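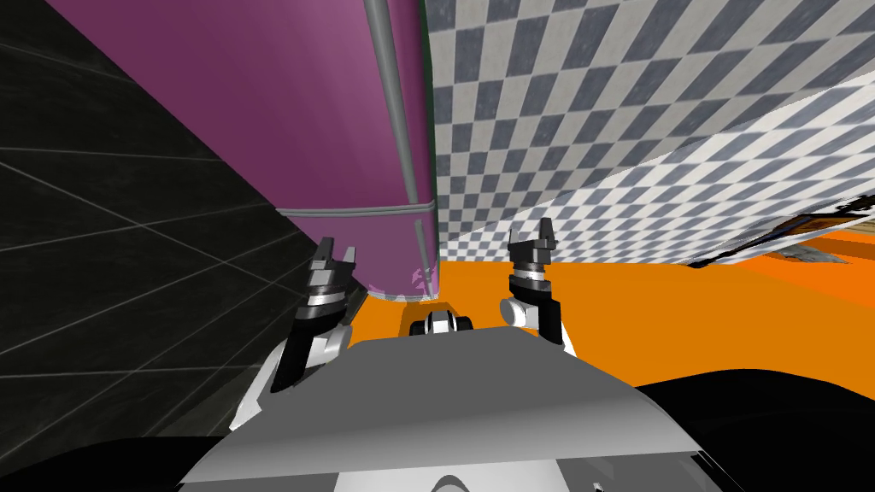

Readers' notes on first-person novels for young adults often mention the narrator's voice before anything else, and our journals were no exception. Voice was named early in most entries, usually with a word such as "funny", "angry" or "real". What interested us more was how readers wrote about the height and distance from which a narrator looks at things. A young narrator may be placed low down and close to large objects, so that ordinary furniture becomes hard to take in at once. The effect is similar to Figure 1, where a tall purple shape, something like a cabinet, is seen from below at a steep tilt and slants down towards an orange floor. Readers rarely had a term for this. They wrote that a room "felt too big" or that they "kept looking up", and we coded such remarks under *low viewpoint*.

### 4.2 Viewpoint remarks in the journals

The journals held 266 entries written by 50 readers, who between them covered seven novels. Each reader chose which novels to read and in what order. Entries varied a great deal in length. Some were a single line, and one reader wrote several pages on *Gulletti* and very little on anything else. We didn't set a minimum, as an earlier trial in Prato had shown that readers who were given a word count filled it with plot summary.

An entry was coded for viewpoint if it said anything about where the narrator was standing, what the narrator could or could not see, or how far away other people seemed to be. Remarks about what the narrator knew, as distinct from what the narrator could see, were coded separately under *knowledge*. The line between the two was not always clear. A reader who wrote "she has no idea what's behind the shop" might mean that the narrator had never been there or that she had been lied to. Both coders (Tsao and Stojanović) read every entry, and where they disagreed the entry went to a third reader, Jui-lin Tsai, who had not seen their codes.

Low viewpoint was recorded in 19 entries. They were unevenly spread. Most concerned *Gulletti*, whose narrator spends the first third of the book in her uncle's repair shop and describes it largely from under the counter. Two concerned *The Man at Wodetti's*, and both referred to the same chapter, in which the narrator hides during a family dinner. The other novels produced scattered remarks or none at all.

It would be easy to put this down to the amount of description in each book, but that does not fit what we found. *The Man at Wodetti's* contains far more description of rooms than *Gulletti* does. Its rooms are described evenly, from the doorway, with the furniture given in order. Readers called these passages "detailed" or "slow" and did not connect them with the narrator. In *Gulletti* the description comes in pieces, often in the middle of a conversation, and readers treated it as part of the girl's character. One wrote, "I don't know what the shop looks like but I know what it's like to be in it." Another complained that she had finished the book without being able to say where the window was.

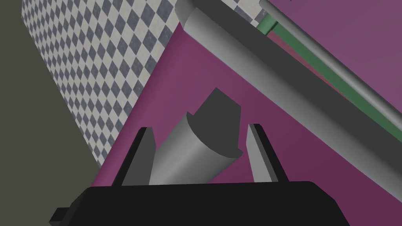
Complaints of this second kind deserve more attention than they usually get. Lamrani has argued in our group discussions that a reader who asks where the window is has understood the passage well, and is objecting to it on fair grounds. We agree. Several of the readers who disliked the shop chapters wrote about them more exactly than those who enjoyed them. They copied out phrases, gave page numbers and in one case drew a plan of the shop with question marks in the corners. Enjoyment and close reading did not go together in any simple way in these entries, and we have not tried to score the two on one scale.

The age of the narrator also needs some care. Low viewpoint was not limited to passages in which the narrator is small. In the later part of *Gulletti* the girl is sixteen and returns to the shop, and the counter is now at her waist. The author keeps to the same short, broken descriptions for a page or so before changing them. Few readers remarked on the change itself, though three noted that the shop had become "boring" or "normal", and one took this for a fault in the writing. Whether these readers had noticed the shift in height or only the loss of tension can't be settled from the journals alone.

We came back to the question in the group interviews, which were held in June with those readers who were still taking part. Chi-keung Lam read the two shop passages aloud, without saying which came first in the book, and asked the groups to talk about where the narrator was. The answers are reported in Section 4.3, together with the readers' own suggestions for how the second passage might have been written.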